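Compartment boxes for small parts: frequently asked questions
By the Levar workshop supplies desk
February

What size box do I need?
Measure the longest part you plan to store, then compare it with the inside length of one compartment. Outside dimensions are of little use for this. A shallow box suits screws, washers, beads, fuses and crimp terminals. Parts that stand taller than the dividers will shift into the next cell when the lid is closed.

How many parts fit in one box?
It depends on the part. Our Mestis box, filled with small flat washers, took over 1,000 pieces before the lid began to bow. With mixed wood screws the same box held 281. Stop filling 2 mm below the top of the dividers.

Can the dividers be moved?
In the Mestis, the short cross dividers slide out and the long center divider stays in place. In the Türkmen, all dividers are molded with the body and the layout is fixed. Check the product page before ordering if you need long cells.

Small parts are getting under the dividers. What can I do?
Press each divider down until it bottoms out in its slot. If a gap remains, cut a thin foam sheet to the size of the cell and lay it on the floor of the box. Very thin washers should go in a bag first.

Clear or tinted plastic?
Both show the contents well enough to tell a nut from a spacer. Tinted plastic hides scuffs better. Reading fine print on a label through a tinted lid is harder, so put labels on the outside.

How should I set up a new box?
Work on a flat, light-colored surface. Release the latches, fold the lid all the way back and let it lie flat. A lid left half open puts its weight on the hinge and tends to fall shut during filling. Decide on the layout while the compartments are empty.

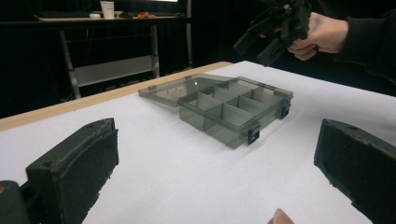 Fill from the hinge side toward the latches, one part type at a time, and keep the most used sizes in the front row. Leave one or two cells free for later additions.

The lid will not close flat. Is it warped?
Usually a divider is sitting high or a part is lying across the top of one. Clear both and try again. A lid that still rocks on an empty box is warped – contact us for a replacement.

How do I clean the box?
Lukewarm water and dish soap. Take out any removable dividers first. Do not use acetone or put the box in a dishwasher.

How much weight can I stack?
Keep the total on the bottom box under 600 g. For heavier stock, use the Damavville rack, which supports each box separately.

Are spare latches available?
Yes, in pairs, for the Mestis only.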